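Brindadico 深灰桌垫
家用工作台与书桌通用 货号 247

很多老顾客写信来问，说桌子买回来没多久，台面上就有了一圈一圈的杯印，还有裁纸刀留下的细道子，看着心疼，又舍不得整天铺一块花桌布。我们家这款深灰桌垫，就是为这样的桌子准备的。它不花哨，哑光的面，不怎么反光，白天坐在窗边做手工，眼睛也不会觉得累（店里几位上了年纪的客人特别喜欢这一点）。

桌垫由 Dariusz Marciniak 设计，他在 Szczepańska 工坊做了好多年的台面用品，脾气慢，一块垫子的颜色能改上大半年。最早的样品偏蓝，后来又偏绿，直到去年十月才定下现在这个灰，沉稳一点，放在浅色木桌上格外好看。
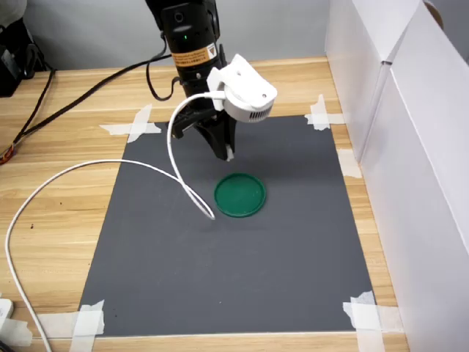

颜色这件事，我们愿意多啰嗦两句。深灰的好处是衬东西，小零件、瓶盖、纽扣、线头，落在上面一眼就能找到。像那只绿色的塑料盖子，浅浅的一圈边，放在灰底上清清楚楚，旁边的白色线缆也是一样。垫子四周露出来的浅色木纹，跟灰色搭在一起很舒服，不会显得闷。要是您的桌子是深胡桃色的，我们会建议您先要一块小样，拿回家在灯下比一比再定。

再说说固定。平时写字、拼图，直接铺上就行。要是做的活儿动作大，或者家里有爱拽东西的小朋友，可以用白色美纹纸胶带在四个角各贴一个十字，边上哪儿翘了再补一小条。贴之前请把桌面擦干净，等干透了再贴；想换位置的时候，从一头慢慢揭，别着急。刚拆开的垫子因为卷着寄，会有一点弯，反过来压一晚上就服帖了。

打理也很省心，湿布拧干擦一遍，放在通风的地方晾着就好。请不要用热水烫，也不要直接把刚离火的锅放上去。裁纸的朋友请另外垫一块切割板，这款是桌垫，经不起刀子天天划。

同系列还有 Vollix 收纳盘和 Adari 理线夹，颜色是配着做的，已经有超过 70 位顾客选了整套。单买桌垫也完全没问题，我们一样仔细包好，卷在硬纸筒里寄出。

颜色：深灰（哑光）
小样：可单独索取，每次限一块
发货：下单后 10 天内寄出
门店自提：请在订单备注里写上取货码 1819

尺寸拿不准的话，把桌面的长和宽量好发给我们，顺便说说您平时在桌上做些什么，我们帮您挑合适的那一块。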